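26 May 2019

Gave up on the choir today. I should say the choir gave up on me, but Lindsay Ruawai was so nice about it that I came out of the call thinking it had been my idea, and only worked it out over the dishes. She said the altos were "a bit full right now." There are four altos.

I joined in February on the theory that everyone can sing if they relax. I relaxed. I did the breathing app, I bought the binder, I stood next to Hiba Geagea on purpose so I could lean on her, musically speaking. Hiba has the kind of voice that makes people in the parking lot turn around. What I mostly did was open my mouth when she did and let the credit spread itself out. It worked fine until the spring concert, when she got a cold and I had to come in by myself on page nine of the Diltesen piece. I came in. It was the wrong page, but I came in.

The binder cost more than my shoes, by the way. It's a Hollmann, with the elastic, and it weighs what a cat weighs. I've got it propping up the bedroom window, where it's doing good steady work and doesn't need to count rests.

Mom called around noon and I didn't tell her. She has told the whole of Bruvwood that I'm in a choir. She's told the pharmacist. She paid for two seats at the concert and put her coat on one of them, and afterward said she could pick me out from the back row, and I have decided to take that as a compliment.

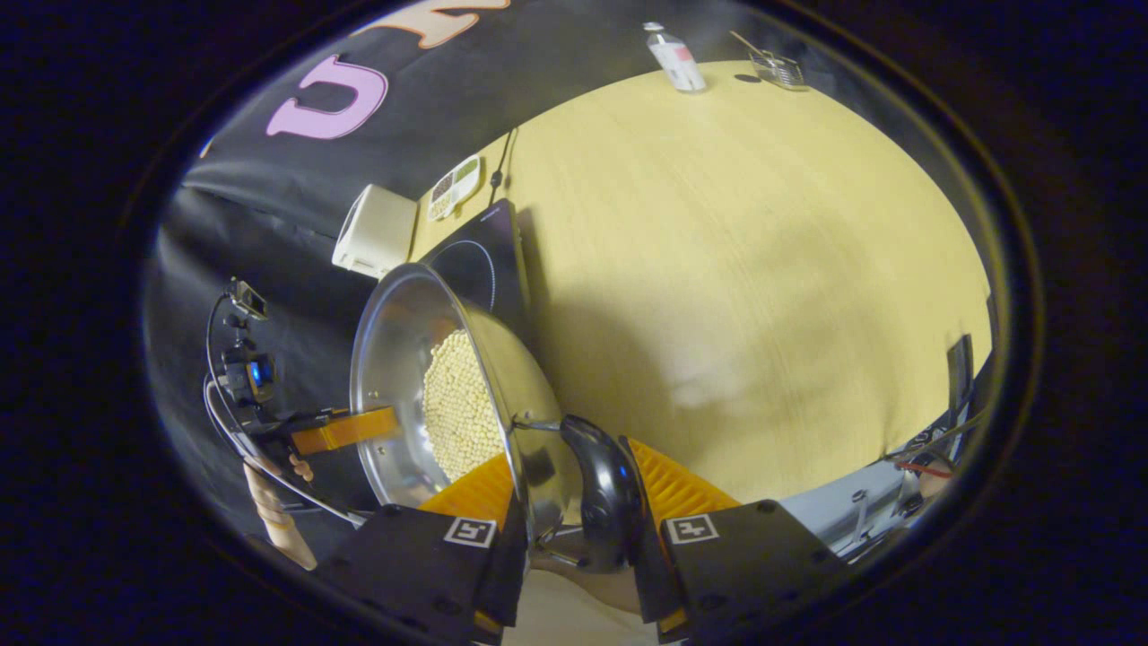
Made eggs for dinner and practiced the Diltesen anyway, out of spite. It goes better without the other parts. There's a long held note in the middle that I've always thought was the best thing in it, and tonight I held it until the upstairs neighbor moved a chair. Could have been a coincidence. He moves a lot of chairs.

I still have to return the folder of music. Lindsay wants it by the end of the month, and every copy has a number stamped on it so they can track us down. Mine should be 473. The one in my bag is 486, so somebody else's pencil marks have been telling me where to breathe since the concert, and I never noticed. There's a big circled "SMILE" on the first page. I'd been smiling! I thought that was me.

Looked up other things I could do with the evening. Pottery is full, fencing is over 400 dollars, and the library has a group that reads one long novel a year and this year's is 729 pages. I put my name down for that. You don't do it out loud, as far as I can tell from the flyer, though I'm going to email and check.

Text from Hiba just now – she wants to know if I'm free to stand next to her at her cousin's wedding. Not to sing. Just to stand there. I said I'd look at my calendar.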